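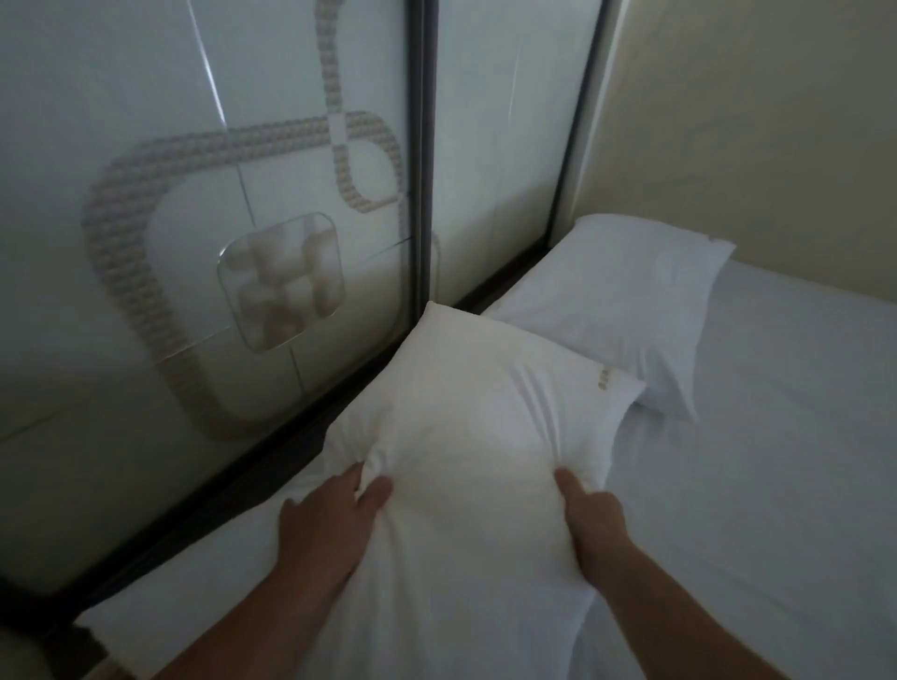 Gindmont Guest House, Linen Workshop
Notebook entry, Thursday
Reading time: 3 minutes

Subject: bed presentation in the narrow rooms, with particular attention to pillows.

The session began at 9:40 in the morning. The purpose was to settle the order of work for the rooms in which the bed stands close against the wardrobe. The present instruction sheet was written for the larger rooms at Aravena, where a person may walk along both sides of the bed. Several of its steps cannot be followed as written at Gindmont.

Sheets. The bottom sheet is to be fitted first on the wardrobe side. When the open side is tucked first, the far edge has to be pushed down by feel, and the corner comes loose as soon as weight is put on the mattress. We tried both orders on the same bed. Working from the wardrobe side outward gave the flatter surface, although some shallow wrinkles remained toward the head. They were smoothed by hand. No ironing on the bed is permitted.

The white sheets from the Nurar order have now been through 14 washes. They have kept their size in width. The length is slightly short of the label measurement, and the foot tuck should be reduced accordingly. The head end must keep its full tuck.

Pillows. Two to a bed, both in plain white cases. The rear pillow is set down first and left alone. The front pillow is then held at both sides, pressed inward so that the filling moves to the middle, and released before it is laid down. Pressing it after it is in place drags the sheet and undoes the previous step.

Points agreed:

The open end of the case faces away from the door.

Where a case carries embroidery, the stitching is kept at an upper corner and turned outward. If the embroidery is worn or pulling, the case goes to the mending basket and is replaced at once.

Pillows are not struck or "chopped" along the top edge. The practice leaves a crease that guests have taken for a used pillow.

The front pillow overlaps the rear one. The exact amount of overlap was discussed at some length without agreement. The Aravena sheet asks for half. In the narrow rooms half looks crowded, and a smaller overlap is preferred by those who work there. Left open.

Wardrobe doors. Frosted glass shows finger marks under the ceiling light and hides them in daylight, so the doors are to be checked with the lamp on. They are wiped after the bed is made. It is very difficult to handle a pillow beside the glass without touching it, and wiping first means wiping twice. Use the dry cloth only. The Plinovus spray left streaks along the lower part of the doors in two rooms last month and has been withdrawn from the carts until a smaller dose has been tried.

Bedding that hangs down against the base of the doors must be tucked before the doors are moved. A sheet caught in the lower track was torn in January, and the track had to be cleared of thread.

Timing. One person, one bed, linen already at hand: 7 minutes with the new order. The old order was not timed under the same conditions, and no comparison should be quoted from this page.

Stock. The count of pillowcases in the linen room stands at 300, including those set aside for mending. A further 40 are requested before the summer season. Sheets are sufficient.

To do: rewrite the instruction sheet for narrow rooms; repeat the overlap trial with the thicker pillows; ask Nurar whether the shortening in length is expected to continue.

Comments (3)

linenroom2: At Aravena we also tuck the wardrobe side first in the two end rooms. Please send us the new sheet when it is ready.

early_shift: Can the mending basket be moved nearer the carts? Cases with loose stitching are being put back on the shelf.

floor3: I would support the smaller overlap. With half, the front pillow slides down by evening.

Contact the Linen Workshop | Copyright Gindmont Guest House | Back to top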